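Refinishing a scratched tabletop: fill, sand back, or live with it?

Forum: Surfaces and Finishes
Thread started by hendov_bench

hendov_bench
Posts: 265
Saturday, May 4, 2024

I have a painted tabletop that has picked up a lot of fine scratches over four years of daily use. The substrate is 3/4 inch MDF. The coating is two coats of tinted waterborne polyurethane over a shellac primer, sprayed, gloss level somewhere above satin. I no longer have the original can, so I can't tell you the exact sheen.

None of the scratches goes through to primer. They show up pale against the color, mostly on one side where trays and dishes get pushed around. I can catch maybe one in five with a fingernail.

Options as I see them:

1. Wet sand and rub out with compound.
2. Scuff and put a clear coat over the top.
3. Strip and start over.

I would like to avoid 3. What have people done with waterborne finishes in this state? Most of the rub-out guides I can find assume nitrocellulose lacquer.

millrace
Posts: 1,839

Rub-out guides assume lacquer because lacquer rubs out well. Each coat melts into the last, so you can cut as deep as you like without hitting a boundary. Waterborne poly doesn't do that. If you cut through the top coat into the one below you get a witness line, a faint contour like the edge of a puddle, and on a dark or saturated color you will see it from across the room.

With two tinted coats you don't have much film to work with. Two sprayed coats of that type is 3 to 4 mils dry if whoever sprayed it was generous. A scratch you can feel with a nail is most of a mil deep. Do the arithmetic before you pick up the paper.

I would do option 2. Scuff with 320, wipe down, two coats of clear.

Elsie Partington
Posts: 1,607

Agree on the film build, disagree on the conclusion.

Clear over scratched color fills the scratches only if the clear wets the sides of the groove. Waterborne clear has high surface tension and bridges narrow grooves. You end up with the same pale lines sealed under a nicer surface. Solvent-based clear wets better but then you have an adhesion question over an unknown coating.

The scratches look pale because the groove walls scatter light. Compound rounds the shoulders of the groove and the scatter drops. The groove is still there, you just stop seeing it at normal viewing distance. For a table in daily use that is the cheapest fix, and it removes very little film.

millrace
Posts: 1,839

It also leaves shiny patches where you have compounded a semi-gloss. He said above satin. If he polishes one side he has to polish the whole top to match, and then he has a full gloss table that shows every new scratch twice as well as before.

Elsie Partington
Posts: 1,607

Then finish with a gray pad and wax lube, straight strokes, full length of the top. That brings it down to an even satin in ten minutes. This is ordinary practice.

hendov_bench
Posts: 265

For what it's worth, reflections on mine are soft. A ceiling light reads as a blurred patch, not a shape. So I suppose semi-gloss or a bit under.

I have a half pint of Kunico medium compound left from another job. Is that too coarse to start with?

quarter_sawn
Posts: 1,834

Medium is fine. Let it break down before you judge the result. Don't use a rotary buffer on waterborne; it softens when it heats up and you will smear it. Random orbital with a foam pad, low speed, or by hand.

Two other checks before any of this:

Check that the scratches are scratches. A fair share of pale marks on painted tops are transfer, meaning material left behind by whatever was dragged across. Unglazed foot rings on ceramics do it, so do some cheap plastics. Try a white eraser first, then mineral spirits on a rag. If the mark goes, you are done.

Check for silicone. If anyone has ever used spray furniture polish on it, no new coating will lie flat without a proper degrease and a barrier coat.

Mesfin Wako
Posts: 265

I'll put in a word for leaving it alone. I run eleven painted tops in a shared workroom and stopped correcting fine scratches years ago. Every correction costs film. If you correct once a year you are recoating by year five. If you don't correct at all you can get ten years and then recoat once.

What I changed was what sits on the tops. Anything with a hard foot gets felt. Loose items go on a tray. The tray stays put and the cups and utensils get moved around inside it, so the wear goes into something that can be replaced.

Green top below, small scratches to the left, lights reflected on the right sort of scale for judging sheen. Not corrected, and I have no plan to. 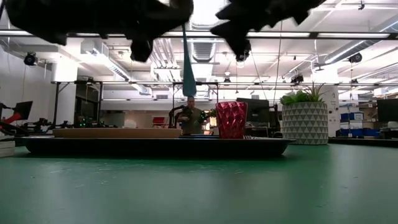

Sheen and scratch visibility, general notes

Since the question of sheen keeps coming up in this section, I'll put down what I use.

Full gloss: hides nothing. Fine scratches visible from any angle under point lighting.

Semi-gloss: fine scratches visible at low angles, mostly gone when you stand over the table. Easiest sheen to wipe clean.

Satin: best at hiding scratches when new, but burnishes. After a year the places people lean their forearms will be glossier than the rest, and you can't fix that without working the whole top.

Flat: not for tabletops.

Color matters as much as sheen. Scratches in a mid-tone show pale. On white they collect dirt and show dark. The most forgiving top I have is a light gray.

millrace
Posts: 1,839

Your ten-year figure depends on the coating. I have taken 2K waterborne past that with no trouble. Single-component poly from a can, I would not expect more than six in a household.

Also, trays have feet or edges too. A tray with grit under it is sandpaper with a handle.

Mesfin Wako
Posts: 265

Lift it and wipe under it. I did say it stays put.

The ten years is for 1K with a crosslinker added, I should have specified that. Jemal hardener at the ratio on the label, used within the pot life.

Elsie Partington
Posts: 1,607

I don't accept that correction costs that much film. A hand rub with fine compound takes off a tenth of a mil or less. Sanding costs film. Those are two separate operations and they keep getting lumped together in this section.

For hendov_bench, the order I would work in:

1. Wash with a few drops of dish soap in warm water. Rinse. Dry.
2. Eraser and mineral spirits on the worst marks, as quarter_sawn says.
3. Test patch with the compound, hand pressure, near an edge. Stay an inch in from the edge itself, where the film is thinnest.
4. If you see color on the rag, that is the tint in the top coat. A trace is normal. A lot means stop.
5. If the patch looks right, do the whole top and even out the sheen with the gray pad.

Skip the clear coat unless the test patch fails.

quarter_sawn
Posts: 1,834

Seconded, with one addition to step 3. Wait a day and look at the patch again. Compound oils fill the grooves and flatter the result. Wipe with naphtha before you decide.

hendov_bench
Posts: 265

Did steps 1 and 2 this morning. A third of the marks came off with the eraser, which I didn't expect. The rest are real scratches.

Test patch done with the Kunico by hand, eight minutes on a square the size of a coaster. Light trace of color on the rag. The fine lines are hard to find now. The two I could feel are still visible but softer. Will wipe with naphtha tomorrow and look again.

Does anyone know if the Grallero gray pads are the same grade as the ones sold with the floor machines? The packaging gives no number.

millrace
Posts: 1,839

They're coarser. Rub one on scrap first. I still think you will be putting clear on it by September.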